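GRODDEN BUILDING – SHARED WORKROOMS AND MEETING ROOMS
Periodic safety inspection: checklist with comments
Inspection month: July
Site: Clundalach
Rooms covered: 6
Status: open items remain, see Section 8

Result codes: P = pass. A = action required. M = monitor, recheck at next inspection. N/A = not applicable.

Section 1. Access and exit routes

1.1 Main corridor clear to full width. P
Comment: Chair stack from the previous report has been removed.

1.2 Exit doors open fully without a key. A
Comment: East door binds on the threshold strip. It opens, but takes two hands. Plane the strip or replace it. Do not shave the door, which is fire rated.

1.3 Exit signs lit. P

1.4 Emergency lighting, function test. A
Comment: Fitting above the stair head went out before the end of the test. Battery pack is the original Zirkau unit. Replace the pack and test again for the full duration.

1.5 Floor finish sound, no trip points. M
Comment: Carpet tile seam lifting outside Room 4. Taped at present. Tape is acceptable until the next inspection and no longer.

Section 2. Fire equipment

2.1 Extinguishers in place, pin and seal intact. P

2.2 Extinguisher service tags current. A
Comment: Unit 482, by the copier, has no tag. Gauge reads in the green. Treat as unserviced until the contractor confirms it.

2.3 Pull stations unobstructed. P
Comment: The coat rack in the lobby is close to the station. Keep it on the window side.

2.4 Fire doors close and latch from any position. A
Comment: Room 2 closer is weak and the door stops short of the latch. Adjust the closing speed first. If that fails, fit the spare Strebel closer from the store.

2.5 No wedges or hooks holding fire doors open. M
Comment: One rubber wedge found on the floor inside Room 3. Door was closed at the time. Wedge removed.

Section 3. Tables, seating and small equipment

3.1 Tables level and stable under hand load. P
Comment: Press down at each corner in turn. Folding tables must also have both leg locks engaged. Check the locks by touch, with the table upright.

3.2 Table edges free of splinters, chips and loose banding. M
Comment: Loose banding on one table in Room 5, short edge. Re-glue when the room is next out of use.

3.3 Tabletop boards and other loose items free of cracks and sharp corners. P
Comment: Run a thumb around the full border of each board. Split borders are the usual fault. Withdraw any board with a split and do not tape it.
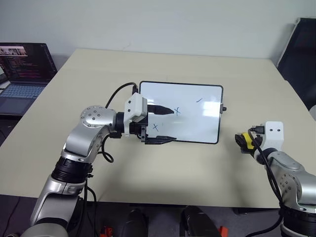 3.4 Chairs sound, glides fitted. A
Comment: Three chairs in Room 1 have missing glides and are marking the floor. One of them also has a cracked seat shell and has been taken out of service. Order glides to match the existing tube size. The last batch was a loose fit and most of them came off within a month.

3.5 Wall-hung boards and shelves secure. P
Comment: Pull test by hand at both ends. Shelf in Room 6 was overloaded with binders and has been cleared down to a single row.

3.6 Cleaning fluids labeled and stored with lids closed. A
Comment: One spray bottle under the kitchenette sink without a label. Contents unknown. Disposed of. Decanting into unmarked bottles is not permitted, including plain water.

Section 4. Electrical

4.1 Outlet covers intact. P

4.2 Extension cords not chained together. A
Comment: Two cords joined behind the Room 3 cabinet. Separate them and use the floor box. If the floor box is too far, request a longer single cord.

4.3 Panel access clear. M
Comment: Clear at the time of inspection. Floor marking is worn and should be repainted.

4.4 GFCI outlets trip and reset. P
Comment: Kitchenette and both restrooms tested by button.

Section 5. Lighting and glare

5.1 All room fixtures working. M
Comment: One tube flickering in Room 4 on a cold start. It settles after warm-up.

5.2 Work surfaces adequately lit. P
Comment: Readings taken at table height with blinds closed. Take readings at the center of the table – not directly under the fixture, which flatters the result.

5.3 Glare on glossy surfaces acceptable from the seated position. M
Comment: Sit down to do this check. Standing readings have been entered on past forms and are of no use to the person working at the table.

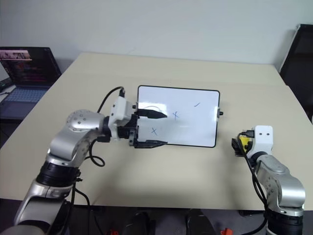 5.4 Blinds operate, cords secured on cleats. A
Comment: Cleat missing at the north window in Room 1. Cord tied up out of reach for now.

Section 6. Air and water

6.1 Supply vents clear. P

6.2 Hot water temperature at kitchenette tap. M
Comment: 96 °F after one minute. Low. Check the mixing valve before raising the heater setting.

6.3 No leaks or staining at ceiling tiles. P
Comment: Old stain in Room 6 outlined in pencil. No growth past the line.

Section 7. First aid

7.1 Kit present and sealed. P

7.2 Contents in date. A
Comment: Eyewash pods expired. Remove the old pods when the new ones arrive, and do not store both together.

Section 8. Open items, in order of priority

Stair head emergency light (1.4)
Room 2 door closer (2.4)
East exit threshold (1.2)
Extinguisher 482 (2.2)
Eyewash pods (7.2)
Joined extension cords (4.2)
Blind cord cleat (5.4)
Chair glides (3.4)

Item 3.6 was closed during the inspection. Items marked M carry forward to the next form with their comments unchanged.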